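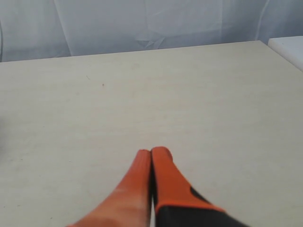

Progress report to the Ledach Fund: the Osby Play Food Library

Prepared by Marlene Kasten
Period covered: winter through May

Where we are

We have a working table! When I wrote our application, the play food was in grocery bags under a coat rack, and sorting it meant kneeling on the floor of the back hallway. Now there is a proper light-colored tabletop with good room to spread out, a plain sheet hung up behind it, and shelves on the other wall where the finished kits wait to go out. It has changed how the work feels more than I expected. People stay longer, they talk while they sort, and pieces get put back where they belong.

The pale top was Takumi Takagi's choice. I had wanted a dark green one we were offered secondhand, and I am glad I lost that argument. Small bright things show up beautifully on it, and you can find a tomato or a bean that rolled away in a second or two.

The count

We have now been through 2589 pieces of pretend food. That covers everything in the original donation, plus the boxes that came from the Ichikawa preschool when it moved to its new building. Every piece was washed, looked over, and written down in the catalog by food type, color and material. The catalog is a simple spreadsheet, and I will gladly send it with this report if you would like to see it (be warned, there are a lot of carrots).

The soft pieces took the longest. Hard plastic can go in a sink with dish soap and come out ready to dry. The soft, rubbery ones hold on to lint and marker, and they have to be done by hand with a cloth. Some of them are also a real puzzle to name. We have several red ones that one sorter will swear are sausage and the next will call pepper, and we had a lively half hour over whether to give them a category of their own.
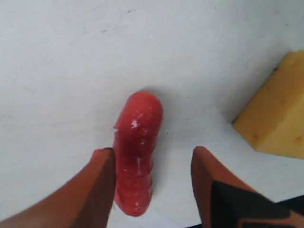
In the end we did, and the catalog now has a line called "red, open to interpretation." The children have no trouble with these at all. In our May session the same piece was a hot dog, a chili and a birthday candle before snack time, and a four-year-old sold it to me twice. We plan to put at least one mystery piece in every kit from now on, which was not in our proposal but seems too good to pass up.

The cheese wedges deserve a mention too. They are the pieces that get requested by name. Children stack them, share them out, and use them as doorstops for the dollhouse. We are short on them and have asked for more on our donation page.

The kits

Our proposal promised 8 lending kits by the end of the grant. Six are packed and two are waiting on missing parts. Each one has a written list taped inside, a cloth bag for the small foods, some cookware or serving pieces, and a page of play ideas for parents in large print.

We started out using cardboard boxes and quickly gave them up. They came back crushed. We have been moving over to lidded food containers, mostly stainless steel, and I love them. They close, they stack, they wash, and the children treat them as part of the game. A container with a lid can be an oven, a lunchbox or a store counter. It also makes a wonderful noise, so the library that borrows our kits has asked us to add a note about that for families in apartments.

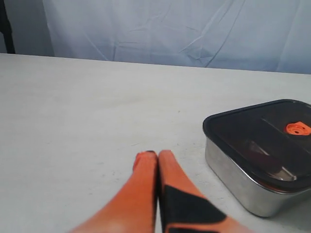
On the sorting table: a steel food container with a dark lid, and a small red piece farther in.

Lending so far

Two kits are out at the moment and the others have all made at least one trip. Everything has come back, and in good shape, apart from one slice of bread with tooth marks in it (we kept it, it looks very realistic now). Borrowers fill in a card when they return a kit. The comment we get most is that the written list helped at cleanup time, with older children reading the items aloud and younger ones running to find them. Takumi is drawing a version with pictures so the little ones can check things off themselves.

Money

The grant was $4000. Most of it has gone to the table, the shelving and the containers. The shelving came in under budget, and with your permission we would like to put what is left toward a second set of containers and the picture lists. Labels and catalog supplies came from Casix, our local print shop, which charged us for paper and gave us the cutting for free. Receipts are attached in a separate folder, in the order of the budget lines in the application.

What slowed us down

Drying. I did not plan for it at all. A hollow plastic pear will hold water for days if you let it, and our first batch went back on the racks three times. We now squeeze, shake and stand everything hole side down overnight, and check again in the morning before anything goes in a kit. It adds a day to each batch and I have built that into the schedule.

We also had more broken pieces than we guessed. Cracked ones are taken out right away and noted in the catalog.

Next steps

Finish the last two kits. Get the picture lists printed and into all the containers. Hold another open sorting afternoon, this time with children invited, at 2 p.m. so it falls after most naps. Write to the Ichikawa families, who have been asking where their old play kitchen food ended up, and invite them to borrow it back.

You would be very welcome at the sorting afternoon, and I will send the details once the room is booked.

Marlene Kasten
Osby Play Food Library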